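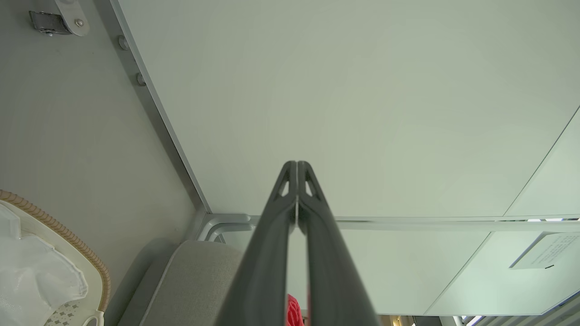
Partition walls for shared offices

Y_Ugwu
Members are reminded that Plovent tenants must obtain written consent before moving any partition.

matousek_m
I must disagree. Clause 8 concerns fixed walls only.

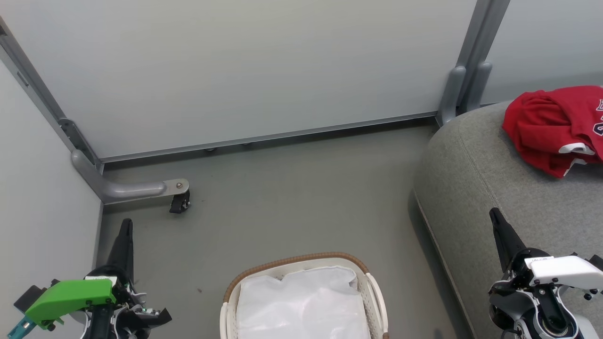

Panel corner with castor foot

Y_Ugwu
Clause 13 extends it to panels on castors. Consent takes up to two weeks.

matousek_m
Noted, though our lease predates that clause. I shall write to the landlord on Wednesday.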